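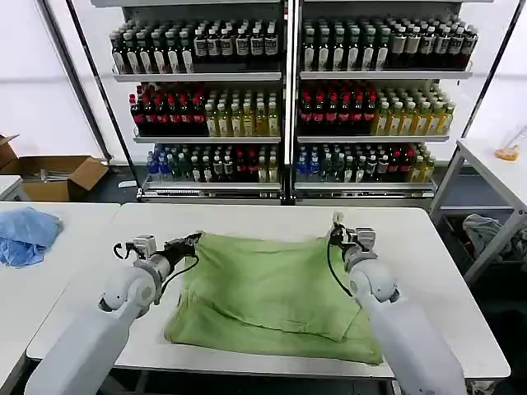 Fig. 4. Light green cloth on the white table, picked up by its two upper corners.

4. Folding your Grasden cloths

I fold mine on the Akwood table, and I'd get that set up first (section 3) – a bed works too, but it's soft and the creases wander. You want a flat top and enough room on one side to park whatever you're folding next.

1. Drop the cloth in the middle of the table. Don't fuss with it yet, a heap is fine.

2. Find two corners that share a short edge. The short edges have the narrow hem, and if you can't tell by looking, run your thumb along it.

3. Pinch one corner in each hand and lift until that edge is straight. If there's a diagonal fold running across the cloth, give it a gentle shake and lay it back down.

4. Smooth from the center out with flat hands. I do this twice on the big size (item 3074) and once on the small one (item 273).

5. Bring the short edges together, then fold in half again the same way. Turn it a quarter and fold once more.

6. Stack it with the fold facing you. So much easier to grab one later!

Note: Keep colors in separate piles if you ordered the mixed set, item 1467. I put blue on the side table and green on the main one, and I finish one color before I start the other.

Caution: Don't tug hard on a single corner. The hem can stretch, and then the edges won't line up for you again – I have one like that and it lives under the sink now.

For storing the finished stack in the Tello drawer insert, go to section 5.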